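Section 3. Hanging the Rider Sign

Your Genimwood yard post ships with one rider bracket, two clips and more optimism about lawns than most lawns deserve.

1. Push the ground spike in to the 9-inch line. A mallet is fine. A car bumper has been tried.

2. Slide the bracket onto the arm until it clicks.

3. Hang the rider ("Open House," "Under Contract," "Price Improved") from both clips. One clip gives you a weathervane.

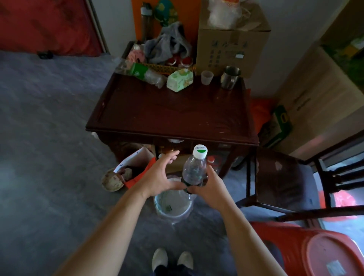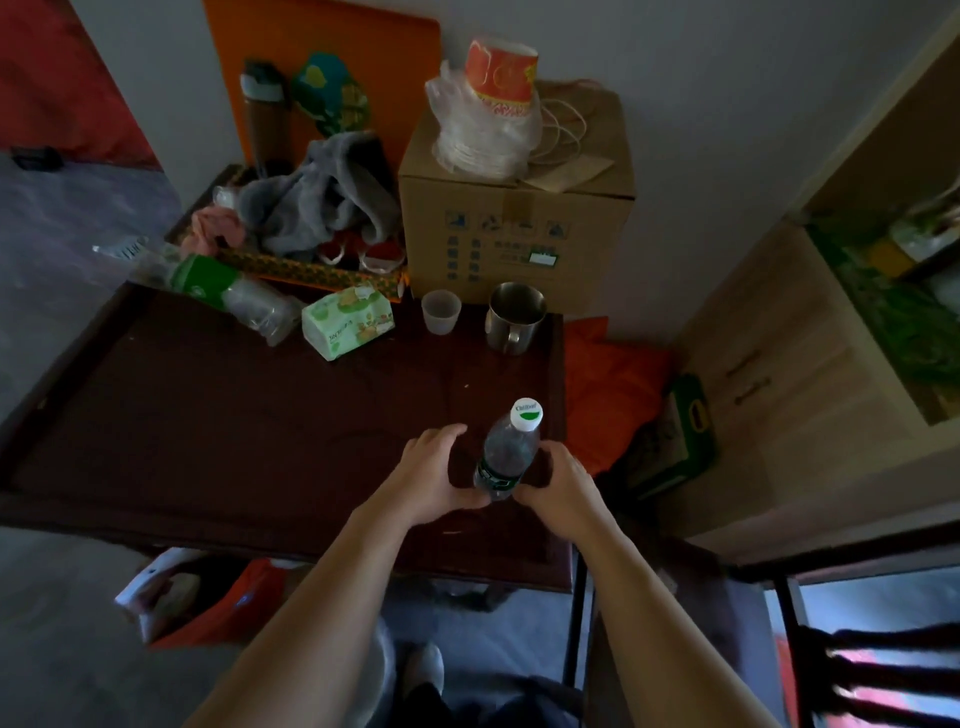

4. Tighten the thumbscrew by hand — no pliers, however strongly you feel about it.

Note: Riders printed before August use the old hole spacing and need the Tsai adapter, part 600. Ask Tadhg Fahy at the Custuvdale counter, who will already know why you called.

Caution: Call your local utility locating service before you dig. Sprinkler lines count, and the seller will remember.

Caution: Do not stack more than one rider. If the house is open, reduced and under contract all at once, the sign is the least of your problems.

5. Check the post after any windy night and straighten as needed.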